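Koturwood tabletop set, data card

Version of 2021-04-11, maintained by Bảo Vũ. The set covers 71 layouts of small household items on a large table with a teal-blue, felt-like cover. A folding divider with woven panels stands behind the table.

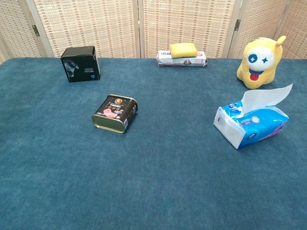

Items include boxes, tins, sponges, tissue packs and soft toys. Each layout has an ID and a list of its items – box color is recorded, printed text is not transcribed. Creases in the cover are left as found.

Known gaps: 4 layouts have no item list. Send corrections to Định Lý.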